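Storing colored packing tape: flat or on edge?
Packing and Shipping board

zodden_mike
I sell refurbished lamp parts and go through a lot of colored tape. Pink goes on anything fragile, green on everything else. Right now the rolls live in a cardboard box under the bench and the edges are getting chewed up. Then the tape splits when I pull it. Do you store yours flat or standing? And does a closed container make any difference?

picardparcels
Flat, always. If you stand them up for a whole summer they go slightly oval and then they bump in the dispenser. I had it happen with a case I bought in February and didn't open until fall.

Agata Messina
I don't agree. Mine stand on edge and I have never had an oval one. Flat rolls stick to each other when the room is warm, and then you tear the edge pulling them apart. What matters more is keeping dust off the sides. I switched to clear acrylic and the splitting stopped. You can also see what color you're reaching for.

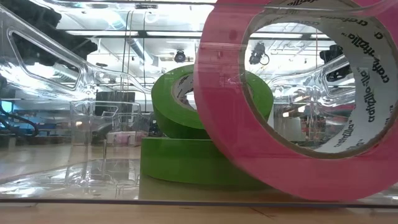

Photo: Agata Messina, posted 28/11/2019

The pink is craftzilla, it's printed all around inside the core. One of the greens is lying flat with the other leaning on it, so I guess I do both.

zodden_mike
Thanks. Does the light get to them? I was told clear containers are bad for tape.

Agata Messina
My table is away from the window. If yours is in the sun I would put a cloth over it.

picardparcels
That green one leaning is what I mean. All the weight is on one spot. Leave it like that until spring and tell me how it unrolls.

Rafsan Abeysekara
It depends how fast you use it. I pack up to 200 boxes a week for a shop in Follville and a roll doesn't last long enough to change shape. For someone who opens a roll every couple of months, flat is safer. Put a piece of wax paper between them and they won't stick.

ernau_bindery
Wax paper works. So does the liner from a sheet of labels, if you have those lying around.

On the splitting, check your dispenser before you buy any containers. A dull blade leaves a ragged end, and the next pull tears from there. I blamed the tape for a year and it was the blade.

zodden_mike
Blade is pretty old, I'll admit. I'll change it first and see. If it still splits I'll get a box with a lid. Anyone know how deep it has to be for the big rolls standing up?

Rafsan Abeysekara
Measure the roll you have. They vary a lot between brands. My widest one is 155 mm across and it didn't fit the first box I ordered, so leave some room for your fingers too.

picardparcels
Or lay them flat and any box will do.

Agata Messina
Mike, let us know about the blade.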